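Drisodeck Help Desk
Ticket: Upload of inventory photos stalls at 80 percent
Product: Drisodeck desktop client, with Maihi photo sync
Site: Fitivcombe workshop
Priority: Normal
Status: Closed

Original report

We use Drisodeck to keep the parts inventory and the job records for our workshop. Every job record has a photo folder attached to it. Since the August update, folders sent from the upstairs office stop at 80 percent and stay there. There is no error message. The progress bar stops moving and the Cancel button turns gray. If I close the program from the task manager and open it again, the folder shows as "Pending" and the upload starts over from zero, then stops in the same spot.

The folder I have been testing with holds 186 files. Text notes and PDF files in the same job record go up fine. The computer in the front office sends the same folder without trouble, from a copy on a USB stick. I have restarted the upstairs computer and the router. No change.
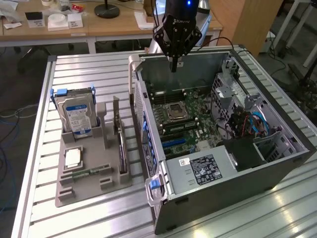 First reply from support

Thank you for the report. Please send the following:

The client version, from Help, then About.
The sync log, from Tools, then Logs, then Export.
The name of any antivirus program on the upstairs computer.
Whether the upstairs computer is on a cable or on wireless.
The amount of free space on the drive that holds the Drisodeck cache.

Please don't delete the pending folder yet. The log entries are tied to it and they go away when it does.

Customer reply

Both computers have the same client version, and both were updated in August. The log is attached. Antivirus is whatever comes with the operating system. The upstairs computer is on a cable that runs to a small switch under the desk, and from there to the router. The front office is plugged straight into the router. The cache drive has plenty of room.

I tried a few more things while I was waiting:

Turned off the antivirus for one upload. Stalled at 80 percent.
Signed out of Drisodeck and signed in with the other office account. Stalled at 80 percent.
Took the switch out and plugged the upstairs computer into the wall. Stalled at 80 percent.
Made a new job record and put the same folder in it. Stalled at 80 percent.
Made a new job record with only a handful of photos. This went through in under a minute.

Second reply from support

The test with the small folder helps. The log shows the same line repeated from the point where the bar stops:

sync worker: waiting for thumbnail, retry 7 of 7
sync worker: thumbnail service did not answer, queue held

The client makes a small preview of each photo before it sends the full file. The previews come from a separate background program, the Maihi thumbnail service. When that service stops answering, the queue is held so that photos don't go up without previews. It should show a warning at that point. We have filed the missing warning as a separate defect.

The network looks fine in your log, so you can put the switch back.

Please check the following on the upstairs computer:

1. Close Drisodeck completely, including the icon next to the clock.
2. Open the task manager and look for Maihi Thumbnail. If it is still listed, end it.
3. Open the Drisodeck data folder, then the folder called preview.
4. Tell us how many files are in it and whether any have a size of zero.
5. Start Drisodeck and try the test folder again.

Customer reply

Maihi Thumbnail was still listed after I closed Drisodeck. I ended it. The preview folder had 145 files in it. The last one by date had a size of zero. I started Drisodeck and tried again, and it stalled in the same place. I looked in the preview folder afterward and the count was the same, with the zero-size file still last.

I then moved the preview folder to the desktop and let Drisodeck make a new one. Same result. It made the previews again and stopped at the same file.

To answer the question that will probably come next, the photo it stops on opens fine in the regular picture viewer. I opened the ones before and after it too. I don't see any difference in file size.
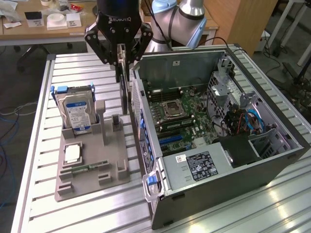

I also sent the stuck photo alone, in its own job record, and that worked as well. So it only fails when it is part of the large folder. That makes me think it is something that builds up over the course of the upload and has little to do with any one picture.

One more thing I noticed. The upstairs computer has a second program on it called Preltumora, which we use to print shelf labels. It has a tray icon and runs all day. The front office computer doesn't have it.

Third reply from support

We agree that a single bad photo is unlikely. Preltumora may be the cause. It watches certain folders for new pictures so it can offer them for labels, and by default one of those is the system temp folder. The August update to Drisodeck moved the thumbnail work files into the temp folder. If Preltumora opens each work file as it appears and doesn't let go of it, the thumbnail service will run out of file slots after a certain number of photos. A small folder would finish before that happened.

Please try this:

1. Right-click the Preltumora tray icon and choose Exit.
2. Close Drisodeck and end Maihi Thumbnail if it is still listed.
3. Start Drisodeck, leave Preltumora closed, and send the full folder.

If that works, start Preltumora again and go to Settings, then Watched Folders. Remove the temp folder from the list. Leave the label folder in place. Then restart the computer and send a large folder with both programs running.

Customer reply

With Preltumora closed, the whole folder went up on the first try. It took nearly 7 minutes, and the previews all show in the job record.

I then removed the temp folder from Watched Folders and restarted. With both programs running, I sent the same folder to a fresh job record and it finished again. Label printing still works from the label folder.

Two questions before this is closed. First, I now have several half-finished job records from testing. Can I delete them, or will that affect the good one? Second, will the next Preltumora update put the temp folder back?

Fourth reply from support

You can delete the test records. Each record keeps its own copies of the photos, so the good record will not be affected. Records marked "Pending" have to be canceled first. The Cancel button should work again now that the service is answering. If it is still gray on any of them, hold Shift while opening the record and choose Discard Queue. You can also delete the old preview folder on your desktop.

On the second question, we don't make Preltumora and can't say for certain. We suggest checking Watched Folders after each update. On our side, the next Drisodeck release will move the thumbnail work files out of the temp folder and into the Drisodeck data folder, and from then on the setting should not matter.

Customer reply

Test records are gone. One of them needed the Shift method. The upstairs office has sent two more large folders without a stall. Fine to close.

Resolution notes

Cause: Label program holding thumbnail work files open in the system temp folder.
Workaround: Remove the temp folder from Watched Folders in Preltumora, then restart.
Linked defects: No warning shown when the thumbnail queue is held. Cancel button unavailable while the queue is held. Maihi Thumbnail keeps running after the client is closed.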